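Can a machine tidy a kid's bed yet?

Posted in Home Automation, August 3, 2023

tinplate_ray
Every summer somebody tells me household robots are a year or two off. My test is a bed with a day's worth of stuff on it. Clothes, snacks, craft bits, bedding. Get it clear without wrecking anything and I'll pay attention.

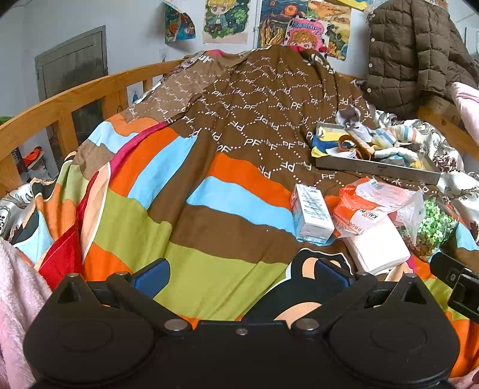
Cunholm Makers Club – Household Machines Group

tinplate_ray
Look at the tray. Scissors in with a jumble of cloth. A person pulls the scissors first and doesn't think about it. I have yet to see a machine do that in a house it hasn't met before.

moss_and_wire
You're behind, Ray. The Tyagi demo in July had an arm folding shirts start to finish.

tinplate_ray
Folding shirts on a bare table, same size shirt every time. I watched it. 8 minutes of video and they cut twice.

halfpint85
Agree with Ray on the demo, disagree on the test. Who needs the whole bed done? If it gets the socks into a hamper I'm happy.

moss_and_wire
Right. Jesov says their sorter handles 85 percent of small laundry.

gantry_widow
85 percent of what, though? We had a sorter at the Diston shop for bagged fasteners. It was fine until the supplier switched to a thinner bag, and then we were picking them off the floor by hand for 20 days.
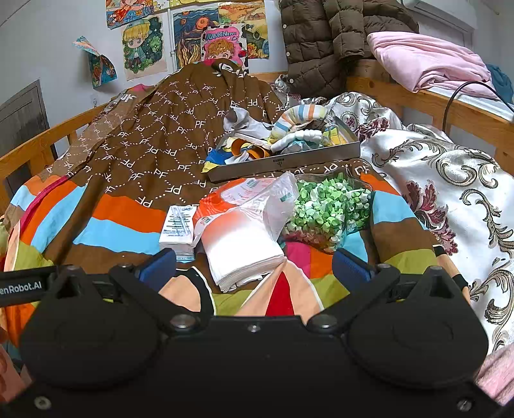
tinplate_ray
Bags are my whole complaint. Hard boxes, sure, machines have been good at those for years. Soft plastic slides and folds, and it changes shape when you pinch it. Take that clear bag of little green and white paper stars next to the napkins – squeeze it hard enough to be sure of it and you've got a bag of flat stars and an angry kid.

moss_and_wire
So squeeze less. That's a tuning problem.

gantry_widow
Everything is a tuning problem until you're the one doing the tuning.

halfpint85
What would it cost anyway? I saw some 3000 dollars mentioned for a basic arm, no base, no software.

tinplate_ray
For that money I'll keep picking up socks. Ask me again next July.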